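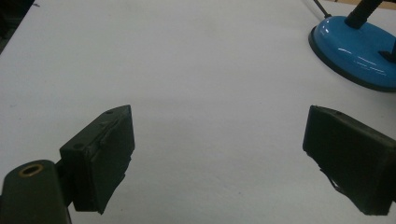

Tampo branco, com algumas marcas ténues.

Quando a Temside acabou com os lugares fixos, em outubro, a explicação coube em dois parágrafos. Havia 180 secretárias para 500 pessoas inscritas no edifício e, segundo a direção, a maior parte passava metade do dia por ocupar. A conta está certa. A conclusão parece-me errada.

Uma secretária própria serve para mais do que pousar o computador. Quem tem lugar sabe onde deixou o processo aberto na véspera, regula a cadeira uma vez por ano e é encontrado por quem o procura. Quem não tem gasta os primeiros minutos da manhã a montar um posto e os últimos a desmontá-lo. Esse tempo não aparece em nenhuma folha de cálculo, mas alguém o paga, e quase sempre é quem entra mais tarde por ter ido levar os filhos à escola.

Os defensores do modelo falam de encontros inesperados entre equipas. Trabalhei oito meses assim e o que vi foi o contrário: as pessoas chegam cedo para ficar ao lado de quem já conhecem, e os recém-chegados sentam-se onde sobra. Ignacio Nguyen-Tran, que entrou em janeiro, levou semanas a perceber quem era a sua chefe de equipa — ela trabalhava noutro piso, conforme os dias.
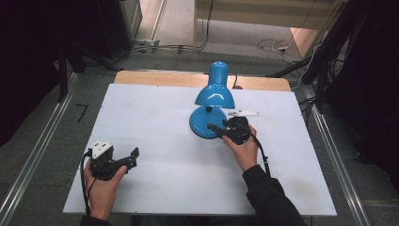
Xiaoqing Lei discorda de mim e escreveu-me a dizê-lo: para ela, o lugar fixo era um privilégio de antiguidade, os melhores cantos junto à janela tinham dono há anos e só agora lhe calhou trabalhar com luz natural.

O argumento é sério. A distribuição antiga era injusta e ninguém de bom senso a quer de volta tal como estava. Mas a injustiça resolvia-se com um sorteio anual, ou com zonas atribuídas a cada equipa, sem obrigar toda a gente a disputar cadeira às oito da manhã.

A poupança também merece ser vista de perto. A empresa deixou de arrendar 51 lugares no edifício ao lado e apresentou isso como prova de sucesso. Falta dizer quanto custaram os cacifos, o programa de reservas e as salas pequenas que foi preciso abrir para quem tem de telefonar. Pedi esses valores duas vezes e continuo à espera da resposta.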